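Forum d'entraide Mulik > Construction et mécanique > Préhenseurs

Pince à main à deux doigts : le tissu épais glisse au moment de fermer, jeu dans les biellettes ?

Question posée le 2 juin 2022
Étiquettes : pince, biellettes, patins, textile, atelier partagé

Bonjour,

Je monte chez moi une pince tenue à la main, à deux doigts, avec caméra embarquée, pour enregistrer des gestes de pliage. Les pièces ont été imprimées à l'atelier partagé de Zalenville, l'assemblage et les essais se font dans la chambre, directement sur le lit. La base est le plan Frota, avec deux modifications : leviers allongés et patins remplacés.

Sur du tissu fin (taie, tee-shirt), la prise est correcte. Sur un vêtement épais, le patin gauche arrive en contact avant le droit, le pli se décale latéralement et finit par s'échapper si je tire vers le haut. Le défaut est reproductible : 11 échecs sur 18 essais avec le même vêtement.
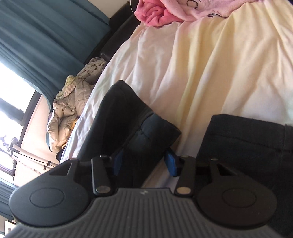 Patins bleus contre les plis du tissu bleu marine, vue de la caméra de la pince.

Ce que j'ai déjà vérifié :
- serrage des axes au pied des leviers, avec frein-filet faible ;
- longueur des deux leviers, identique au pied à coulisse ;
- collage des patins, refait une fois ;
- course de la gâchette, complète, sans point dur.

À vide, les doigts se referment au centre, à l'œil. En charge, je sens un léger jeu dans la main mais je n'arrive pas à le localiser. Faut-il réaléser les articulations et poser des bagues, ou est-ce un problème de patins ? Je préférerais ne pas réimprimer les leviers, la file d'attente à l'atelier est longue.

Merci d'avance.

3 réponses

Réponse 1 (acceptée)

Le fait que le centrage soit bon à vide n'exclut pas le jeu. À vide, rien ne pousse sur les doigts et le mécanisme se met toujours dans la même position. En charge, chaque articulation prend son jeu du côté où l'effort l'envoie, et les écarts s'additionnent jusqu'au bout du doigt.

Procédure de mesure :
1. Bloquer la gâchette en position fermée sur une cale rigide (chute de contreplaqué ou de plexi).
2. Pousser latéralement sur un doigt, puis sur l'autre, avec un peson.
3. Relever le déplacement en bout de doigt au comparateur, dans les deux sens.
4. Recommencer en immobilisant les articulations une par une avec un petit serre-joint. Celle qui fait chuter la valeur est la fautive.

Tant que vous n'avez pas fait l'étape 4, ne réalésez rien. Un trou imprimé puis repris au foret sort rarement cylindrique, et vous risquez de passer d'un jeu faible à un jeu franc. Si une seule articulation est en cause, un alésoir à main et une bague bronze à collerette suffisent, sans réimprimer.

Vérifiez également la longueur lisse des vis. Si le filetage travaille dans le perçage, il le râpe à chaque cycle et le jeu revient en quelques jours, quelle que soit la qualité du montage initial.

Réponse 2

Même problème ici avec des patins en silicone. J'ai mis du ruban de grip de raquette, ça va mieux. Pas mesuré.

Réponse 3

Je complète la première réponse, ayant monté deux pinces du même type avec le kit de leviers Dolleck.

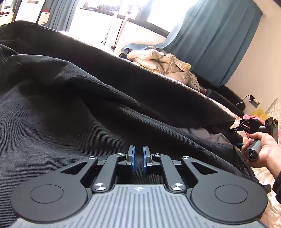

La symétrie doit se contrôler doigts presque fermés, juste avant le contact, et non en fin de course où les patins se compriment et masquent l'erreur. C'est l'avantage d'une vue prise depuis l'arrière de la poignée : les deux doigts se font face au centre, avec un intervalle étroit entre les patins bleus, et les vis de pivot argentées sont toutes visibles de part et d'autre. On prend une capture doigts ouverts, une autre à cette position, et on mesure à l'écran la distance de chaque doigt à l'axe du corps. Avec un grand-angle, il faut corriger la distorsion avant de comparer, ou au minimum garder exactement le même cadrage. Chez moi l'écart venait d'une vis extérieure trop serrée d'un côté : le levier frottait et prenait du retard, ce qui ressemble beaucoup à du jeu quand on l'a en main.

Ordre conseillé : desserrer toutes les vis d'un quart de tour, actionner à vide une vingtaine de fois, resserrer par paires symétriques, refaire la capture. Si l'écart disparaît, inutile de sortir l'alésoir.

Pour le tissu épais, la technique d'approche compte aussi. Descendre pince ouverte, appuyer légèrement pour former un pli entre les doigts, fermer, puis seulement lever. Si vous fermez en remontant, le côté le plus chargé cède en premier, même avec un mécanisme parfait.

Commentaires

Auteur de la question : étape 4 faite. Le jeu était sur l'articulation supérieure du levier gauche, filetage dans le perçage comme indiqué. Vis remplacée par un modèle à portée lisse, bague posée. Une vis extérieure était également trop serrée. J'accepte la réponse 1, la 3 m'a servi pour le contrôle.

Auteur de la réponse 1 : contrôlez de nouveau après quelques centaines de cycles. Quelle référence de bague ?

Auteur de la question : prise dans le bac de l'atelier, sans référence. Je mesure et je reviens la noter.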